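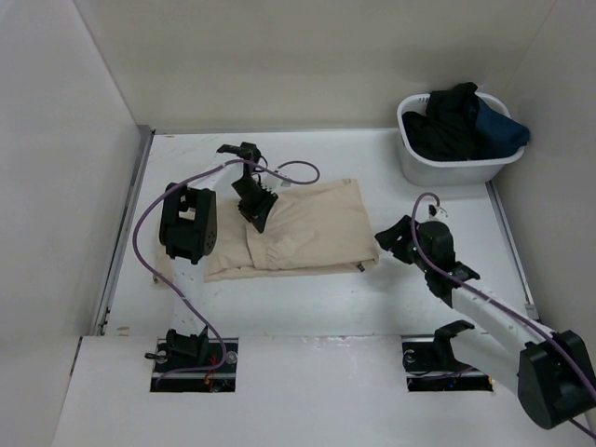 Folded beige garment on a white tabletop, with two robot arms.

Zimivton Clothing Evidence Sack
Supplied by Ikura Custody Products

The Zimivton sack is a plain paper sack for clothing and bedding taken as evidence in criminal investigations. It is intended for police forces, sexual assault referral centres and forensic laboratories.

Each sack has a printed panel on the front for the exhibit reference, the place and time of seizure, and the signature of the officer. The continuity record on the reverse has space for 7 transfers. Further entries should be made on a continuation label, sold separately.

Damp items must be dried in accordance with force procedure before long-term storage. The sack should not be used for sharp objects, liquids or fire debris.
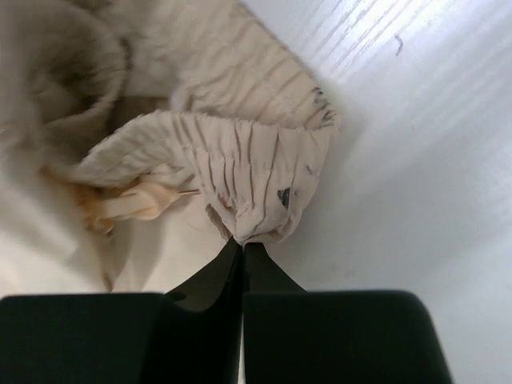 Detail of cream-coloured cloth, held at a fold.

Sizes and packing
Available in 4 sizes: small, medium, large and bedding. The first three have a clear viewing strip; the bedding size does not. Sacks are packed flat in cartons of 1000, in one size only. Mixed cartons cannot be supplied.

Sealing
Fold the mouth of the sack over twice and close it with Sosaten tamper-evident tape across the full width. Sign across the tape and the paper. Staples are not to be used.

Ordering
Orders are sent from the Srithong warehouse within 6 working days. Agencies with an existing account should quote their account number on all correspondence. The price list was last revised in January.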